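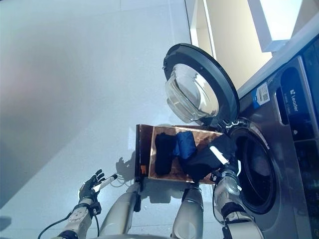 *Laundry station, right hand on the black garment at the drum, door fully open.*

## Pre-run safety checklist with comments - hand comparison, laundry cell

Filled in by Agathe Charpentier for the Grultbridge bench, April. Please read the comments as well as the ticks, I know they go on a bit!

**Hands under test:** the Pramix hand and the Bai hand, same arm, same controller settings, swapped between sessions.

### 1. Floor and station

- [x] Tiles dry and clear of clothing
- [x] Washer level and not rocking
- [x] Tray within reach of both arms
- [ ] Tray position marked on the floor

*Comment:* The tray has a habit of creeping when a heavy garment is dragged over the raised side, and then the next pick starts from the wrong place. I would love some tape corners before we compare anything seriously. Trindulthorpe did this on their station and their numbers got a lot steadier.

### 2. Washer

- [x] Unplugged, water off
- [x] Door opened all the way before the arm moves
- [x] Gasket checked for nicks
- [x] Hinge screws tight

*Comment:* Do push the door right back with your own hand. At half open, the forearm can catch the rim on its way in, and we have already replaced one hinge (my fault, I was chatting).

### 3. Arms and cables

- [x] Emergency stop tested from both sides of the station
- [x] Wrist cables inspected along their full length
- [x] Speed limit set for fabric work
- [ ] Spare cable clips in the drawer

*Comment:* Look closely at the wrist just under the fingers, where a few cables are exposed. A sleeve or a drawstring could hook there quite easily. Clips are on order - until they arrive, no hoodies please.

### 4. Hands

- [x] Fingers open and close fully, no grinding
- [x] Fingertip pads clean
- [x] Grip force limit at setting 3
- [x] Cycle counter noted: 509 (Pramix)
- [ ] Bai hand counter noted

*Comment:* Pads are due for a change every 400 cycles, so the Pramix set is overdue and I have asked for new ones before the next session. It would be terribly unfair to judge it on worn pads. The Bai hand was still warming up when I wrote this, so somebody kindly fill in its number.

### 5. Load

- [x] Pockets emptied, zippers closed
- [x] Dark and colored items both included
- [x] No garment longer than the tray when folded

*Comment:* Black cloth is the hard one for our cameras, particularly against a dark drum, and I'd like it kept in every load for both hands.

**Result:** cleared to run at reduced speed, with the open boxes above closed before 9 in the morning. Any snag at the gasket, press stop first and write it down here afterward. Thank you all - A.C.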